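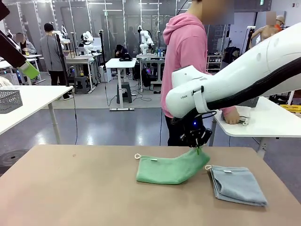
July, back in the workshop, draft 4 of Zimalura

Chapter nine finally moved this morning and I want to get it down before I lose the thread. The problem all spring has been that Ines's dead brother is a blank. Everyone in the novel talks about him, the reader gets forty kinds of secondhand brother, and none of them pull. So I tried lifting one small thing and leaving the rest flat, the way the black gripper has just the far corner of that green towel and the cloth comes up in a soft peak toward it. One corner! I gave Ines his library card, with the late fines on it, and let her be annoyed about the fines. The grief came up with it, and I didn't have to write the word once.

Word count at the end of the session: 1022. That's new words, not shuffled ones. I cut the whole ferry flashback and I don't miss it.

**What changed**

- Ch. 9 now opens in the kitchen at Cukon, mid-argument. The drive in is gone.
- The aunt knows about the letters from page one of the chapter. She used to find out at the end, and it made her look slow, and she's the sharpest person in the book.
- Moved the dog to ch. 11. (Gus, I know you like the dog. The dog is fine.)
- Present tense tried for two pages, dropped again. It made everything sound like stage directions.

**Reading with Kvido**

Read the new pages aloud to Kvido Gajdoš after lunch. He stopped me in three places, and all three were places where I'd explained a silence right after writing it. "She said nothing, because there was nothing to say." Out! He also asked why the town of Zimalura has a harbor and nobody in the book ever smells fish. Great note. I went back through and found the harbor mentioned again and again, always as something seen from a window. Tomorrow Ines walks down there. I don't care if she has a reason yet.

He thinks the suspense is in the wrong place. His idea is that the reader should learn how the brother died very early, chapter two even, and the open question becomes who in the family knew he was leaving. I argued with him for an hour and then drew it out on the back of the outline and it's so much better. The whole middle section wakes up. It does mean the doctor has to go, or else turn into someone with a smaller job, maybe the neighbor who drives people places.

**Reading notes**

Gus Strickland lent me his copy of *Sorensen*, the one about the piano tuner, with his pencil all over it. I'm 25 pages from the end and going slowly on purpose. Things I want to steal:

- The tuner never describes music. He describes wood, felt, dust, weather. You hear the pianos anyway.
- Chapters end a beat early. You turn the page expecting the rest of the talk and it's already next week.
- Minor characters get one wish each, said out loud, usually at a bad moment.

That last one I tried right away on the bus driver in ch. 6, who now wants to learn to swim. It took two lines and he's a person. I'm going to go through the whole cast this way and see who resists. My guess is the father.

Gus has written "too neat?" beside the reveal on the stairs. I disagree, Gus. I think it's neat because the tuner is telling it and he'd want it neat. Let's fight about this over coffee.

**Open questions**

- Does Ines read the last letter or not? In draft 3 she burns it. I've never believed the burning.
- If the death is known in ch. 2, what does the prologue do? It may just be a nice piece of writing standing in the doorway.
- The title. Farnel wants a person in it. I still like the town on its own.
- Mother's voice: still too close to Ines's. Try giving her shorter sentences and more questions.

**For next session**

Harbor walk first, before email. Then print ch. 2 and mark where the news could land. Kvido is bringing his opening pages too, the ones with the two sisters and the orchard, and I can't wait, I've been asking about those sisters since he first mentioned them. Need a new ink cartridge.

Stopped at 4, with Ines at the kitchen door and her coat half on.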